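Workshop notebook - serving ware, dark finish group
December, entry opened 9:40 a.m.

Purpose of this entry: to record the state of the dark trays and bowls before the Jallberg order is confirmed, and to set down the decisions taken this month so that colleagues on the second bench do not repeat the same trials.

Background. The Vovunau range was drawn up last spring as a set of shallow serving pieces in one dark color, meant to be placed together on a long table. The original sheet called for round forms only. The square footed tray was added at the request of Jallberg, who wished to have a piece that could stand in the middle of a table and be seen from all four sides. The oval bowl followed from an older Damasceno pattern held in our drawer under number 248. Its wall angle was kept and its base was made narrower.

Finish. Three mixtures were tried over the course of the month. The first dried with a gray cast and was rejected. The second was satisfactory on flat surfaces but gathered in the inside corners of the square trays, leaving a ridge that could be felt with a fingernail. The third is the second thinned by a small amount and brushed from the corners outward. It has been adopted. Colleagues are asked to use the third mixture only, and to mark the jar with the month of mixing. Two jars on the lower shelf carry no mark and should be discarded.

Rubbing down between coats is to be done with the worn sheets first and the new sheets second. This is the reverse of our usual practice. The new sheets cut through at the rim when used on the first coat, and two oval pieces had to be taken back to bare surface for that reason. They are on the rack under the sink, rims up. Please leave them there until I have looked at them again.

Feet. The feet of the square trays continue to require attention. The drawing shows them splayed outward from the base at the same slope as the sides. In the first group the slope differed from foot to foot, and the trays rocked when pressed at a corner. The shaping jig was packed on one side with a strip of card as a temporary measure. A proper shim was fitted last week, and the trays made afterward sat level on the glass plate. The card strip has been left in the jig drawer with a note on it.

Question for the second bench: do we true the feet before the first coat or after it? I have done both. Truing before the coat gives a cleaner edge, but the coat then adds a little height, unevenly, if the piece is left to dry on its feet. Truing afterward exposes the bare surface and calls for touching up. My present preference is to true before, and to dry the trays upside down on the pin board. The pin board holds the small trays well. The large one overhangs it and must be turned by a quarter so that the pins meet the flat of the base.

Quantities and cost. Jallberg has asked for a price at 200 sets and a second price at 900. The smaller figure can be met from the present stock of blanks with no change to our working hours. The larger cannot. Kamwood has offered blanks in the footed form, already shaped, and has sent one for inspection. It is cleanly made. The interior is slightly deeper than ours and the rim slightly thicker, and when placed among our own pieces it looked heavy. I have written to ask whether the rim can be reduced. The letter is filed under 2,345 in the correspondence binder, together with the Jallberg inquiry.

Packing. Bowls and trays should no longer be nested without a sheet between them. The dark finish shows every rub mark, far more than the natural finish did, and one returned set was marked on the inside by the base of the piece above it. Soft tissue is sufficient for the bowls. The footed trays need a folded pad under each foot as well. The carton supplier has been informed that the inner height must increase, and a revised quotation is expected before the end of the month.

Cleaning. A damp cloth and a dry one, in that order. The polish from the tall cupboard is intended for the tables and leaves a film on the ware. It was used on a tray in error - the film came away with warm water and did no lasting harm, but the afternoon was lost.

Outstanding items:
Reply from Kamwood regarding the rim.
Second measurement of the oval bowl base against pattern 248.
Labels for the jars.
Decision on whether the rectangular tray remains in the set. Jallberg has not mentioned it in either letter, and it takes as long to finish as the large square one.

Arrangement on the table. The range was conceived for a long surface, and its pieces are best judged by eye level with the tabletop, where differences in slope are plain. The center line is the arrangement I would propose to Jallberg: the square footed tray foremost, the oval bowl directly behind it, and a shallow dish beyond, with the larger square tray kept off to the right so that the two footed forms answer each other across the wood. The rounded bowl, whose top edge rises in a curve, breaks up the straight rims usefully and should stay near the middle. The rectangular tray is the least settled of the group. Set back on the left, at the front edge of the black open-frame table, its angled sides agree with the rest, but its length draws it away from them, and I remain undecided. One further point concerns the finish. The interior of the front tray picks up faint reflections from overhead, and the tabletop itself carries much brighter streaks of light. A duller final coat would quiet the tray, though I am inclined to leave it as it is until the Jallberg reply has been received.

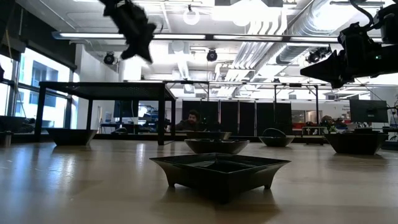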